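Slow Week Log: README

Hello, and thank you for downloading this! Slow Week Log is a collection of 4000 diary lines written by people who work for themselves, mostly from home, about how their days went and when they stopped. I have been putting it together for far longer than I meant to, and I'm delighted that it is finally in a fit state to share.

Version
Second release. The first one had a muddle in the finish times (evening entries saved as morning ones), so please bin it if you still have a copy.

What's in the folder
entries.csv – the diary lines, one per row
people.csv – one row per diary keeper, with their line of work and household type
prompts.txt – the wording people saw each evening
changes.txt – what I fixed between releases
pictures – a small folder of workplace pictures

Where it came from
The diaries were kept through Jaltix, a plain little web form that sends you a nudge at 5 pm and then leaves you alone. Most of the keepers live in or near Clilden, where I live too, and heard about it through the Bajpai co-working rooms. There are potters, bookkeepers, translators, a piano tuner and a lot of people who do a bit of everything. They were all asked the same thing: what did you do today, when did you stop, and did you want to stop sooner?

That last question is my favourite by miles. Some of the answers are one word long and some run on for 400 words, taking in lunch, the dog, a late invoice and a plan to move to the coast.

Columns in entries.csv
person – a code, never a name
month – the month only, as I took the days out
start – time work began, as typed by the keeper
stop – time work ended, or blank
wanted – yes, no or unsure
rest – anything done purely for pleasure, in their own words
note – the free text

Blank stop times
Please don't treat a blank as zero hours! Quite often it means the person was still going when they filled in the form, and a few keepers never used that box at all. I've left the blanks as they were given to me.

Tidying
Spelling is untouched. Names of clients, children and streets have been swapped for a dash. Where someone wrote two entries for one evening I kept the longer one. The rest column has also been sorted into 9 loose groups (walking, reading, naps, cooking and so on) in a column called rest_group – do have a go at your own grouping, mine is very much a first try and "pottering" gave me no end of trouble.

Known gaps
November is thin. Parents of very young children are thin too, for reasons any of them could explain. Nearly everyone here chose to work for themselves, so it won't tell you much about people who were pushed into it.

Pictures folder
Work surfaces and the things on or over them. The pictures aren't linked to any diary keeper.

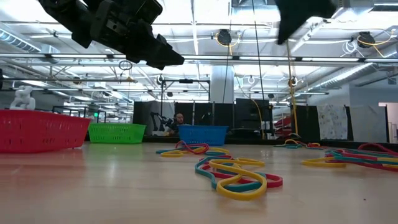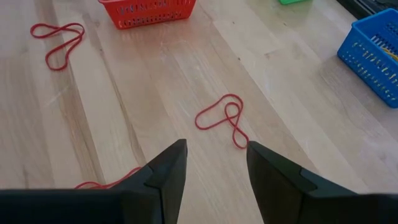 Using it
You're free to use the diaries for teaching, writing, research or plain nosiness. Please don't try to work out who anyone is, and please don't use the notes to sell people planners. If you quote an entry, give the person code and the release.

The Vodalora reading group has already used the notes column for an evening on rest and guilt, and their suggestions led to the unsure option being kept separate from no. More of that sort of thing, please – I love hearing what people find in it.

Still to do
Split note into shorter pieces for people who want single sentences. Add a second round of diaries from the same keepers, if they'll have me. Write a proper guide to rest_group, including pottering.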